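회사 소개 | 드레닉스(Drenix)
글: 드레닉스 소프트웨어팀 · 11월

드레닉스는 양팔 로봇용 제어, 인식, 작업 계획 소프트웨어를 개발한다. 로봇 본체는 제작하지 않는다. 고객사가 이미 보유한 팔과 그리퍼 위에 올라가는 실행 계층과 그 검증 도구가 우리의 제품이다.

실내 정리 작업용 시뮬레이션, 그리퍼 시점과 본체 시점 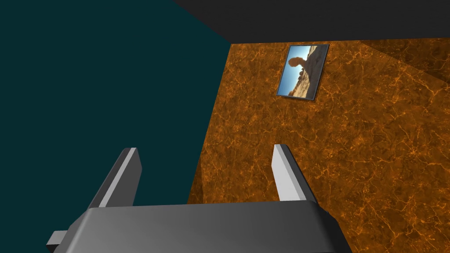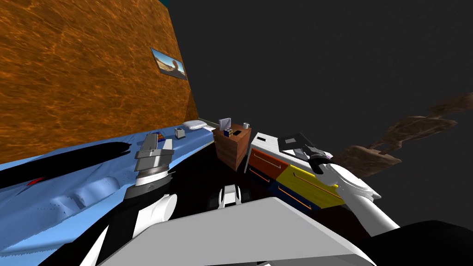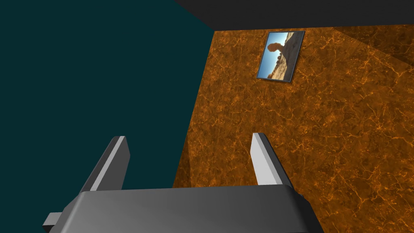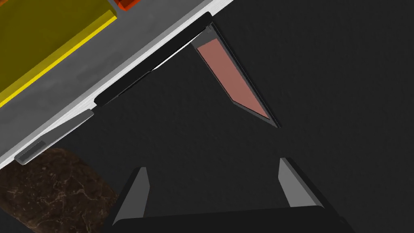

회사의 출발점은 계획기였다. 초기 제품 Purnum은 단일 팔의 경로만 계산하는 라이브러리였고, 두 팔이 작업 공간을 공유하는 경우는 다루지 못했다. 현재 버전은 양팔의 관절 궤적을 하나의 최적화 문제로 풀고, 시간축에서 충돌 여부를 다시 검사한다. 침대와 서랍장처럼 높이가 다른 면이 나란히 있는 방에서는 한쪽 그리퍼가 침구 위에, 다른 쪽이 흰 서랍장 상판 바로 위에 머무는 자세가 자주 나온다. 이때 두 팔의 여유 거리는 따로 계산한 뒤 본체와의 간격과 함께 비용 함수에 반영한다. 협탁 위의 큐브와 머그처럼 가까이 놓인 물체는 개별 장애물로 등록하며, 접근 방향은 파지 후보마다 별도로 평가한다.

인식 모듈의 이름은 Gruvetti이다. 본체 카메라와 손목 카메라의 입력을 공통 좌표계로 정합하고, 물체별 자세와 불확실도를 계획기에 전달한다. 손목 시점에는 작업 대상이 전혀 들어오지 않는 구간이 있다. 벌어진 두 손가락 너머로 주황색 대리석 무늬 벽과 액자만 잡히는 경우가 그렇다. Gruvetti는 이런 구간에서 마지막 추정값을 유지하되 공분산을 시간에 따라 키우고, 한계값을 넘으면 재관측을 요청한다. 무늬가 강한 벽면은 특징점이 과도하게 검출되므로 영역별 상한을 둔다. 단색 벽면에서는 깊이 정보와 관절 기구학의 가중치를 높인다.

제어 계층은 위치 제어와 임피던스 제어를 지원한다. 전환은 접촉 예상 시점 이전에 이루어지며, 전환 중 토크 불연속을 제한하는 필터가 기본으로 켜져 있다. 상위 계획이 중단되면 제어기는 감속 궤적을 자체 생성하고 정지한다. 이 동작은 설정으로 끌 수 없다.

모든 변경 사항은 병합 전에 회귀 시험을 거친다. 시험 묶음은 883개의 시나리오로 구성되고, 각 시나리오는 초기 배치를 바꾸어 50회 반복한다. 벽과 가구의 질감, 조명, 물체 위치는 난수 시드로 고정되어 있어 실패한 실행을 동일한 조건으로 재현할 수 있다. 실패 기록에는 카메라별 영상, 관절 상태, 계획기의 중간 해가 같은 시간 기준으로 저장된다. 기록 뷰어는 고객사에도 동일한 버전을 제공한다.

조직은 인식, 계획, 제어의 세 팀으로 나뉜다. 시험 환경은 별도 팀을 두지 않고 세 팀이 공동으로 관리한다. 시나리오를 추가한 사람이 합격 기준도 작성하며, 다른 팀의 검토자 두 명이 승인해야 시험 묶음에 포함된다. 정기 배포는 화요일에 한다. 배포본에는 변경 내역, 알려진 제한 사항, 시나리오별 시험 결과가 첨부된다.

도입 문의 시에는 로봇의 기구학 모델, 그리퍼 규격, 제어 주기, 카메라 배치를 함께 보내야 한다. 기구학 모델은 URDF 형식을 받는다.

관련 글
- Purnum 양팔 궤적 최적화: 제약 조건 설정
- Gruvetti 손목 카메라 보정 절차
- 회귀 시험 시나리오 작성 지침
- Echevarría 기록 뷰어 변경 내역
- 채용: 동작 계획 소프트웨어 엔지니어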